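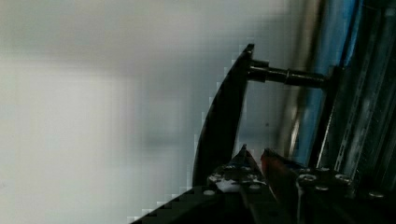 Gillstead wrote in to ask why a page of kitchen tips should care what a robot arm does with a colander, and whether any of it holds up outside a lab. Fair question. The short reply is that the arm needs the same thing a cook needs: items laid out so that one can be picked up without disturbing the next. The longer reply follows.

Bench Notes: Laying Out a Toy Kitchen for Pick-and-Place Trials

These notes cover the layout method used in the Clurnham tabletop study. The study compared two ways of setting out the same kitchen items before each trial. In the first, items went wherever the operator put them down. In the second, they were placed by the spacing rules given further down. The log holds 2657 grasp attempts over 446 layouts. Layouts set by the rules gave fewer failed grasps, and most of the difference came from cups and small fruit.

Setting out

Put the large pieces down first. A plate or colander takes up the most reach and is the hardest to shift later without knocking something else.

Keep a clear gap between any cup and its neighbor. The fingers need room on both sides of the rim, plus a little for error in the approach.

Turn cup handles the same way for a whole batch. Record the direction at the start.

Keep small fruit off the plate rim. A berry touching the rim tends to roll under it when the finger comes down.

Leave cable slack out of the work area where possible. If a loop has to cross the table, treat it as an item and space around it.

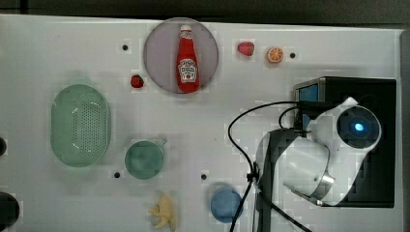
Ketchup bottle on the plate, colander and cups to the left of the arm.

Bottles

Lay a bottle flat and note which way the cap points. Grip at the body for a lift and at the neck only for a drag. A neck grip on a lift lets the base swing, and the swing was the most common cause of a dropped bottle in the Clurnham log.

A bottle on a plate counts as two items for the reset but one for spacing. Lift the bottle first – moving the plate with the bottle on it was tried for 18 layouts and dropped from the protocol.

Between trials

Wipe the finger pads with a dry cloth. Check the pads for dust after any trial with soft toys.

Photograph the table from overhead before and after. Use the same light for both.

Return items to the bin in the order they were set out. Draw the next layout from the Ukis sheet and do not swap items by eye.

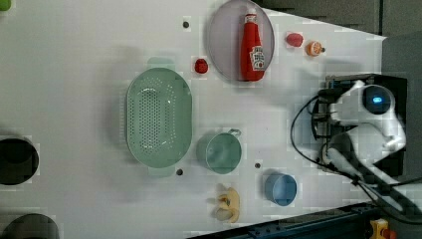 Page last changed: Feb 27, 2020

Reading the results

Score a grasp as good only if the item leaves the table and stays in the fingers until release. A pushed item is a fail, even when it ends up in the right place. The first round of scoring in June allowed pushes and had to be redone.

Report cups, bottles and fruit as separate groups. A single rate for the whole table hides the effect, as the large items were picked well under both methods.

Two raters scored each trial. Where they differed, the trial was marked unclear and left out of the main table. Unclear trials are listed in the Saliba file under their layout number.

Limits

All items were toys or light plastic. Full bottles and glass were not tested. The spacing rules were written for a two-finger gripper and may be too wide for a suction cup – check the approach path before using them on other tools.

For a real counter, the large-first rule and the cup gap carry over as written. The handle rule is worth keeping if more than one person uses the same shelf.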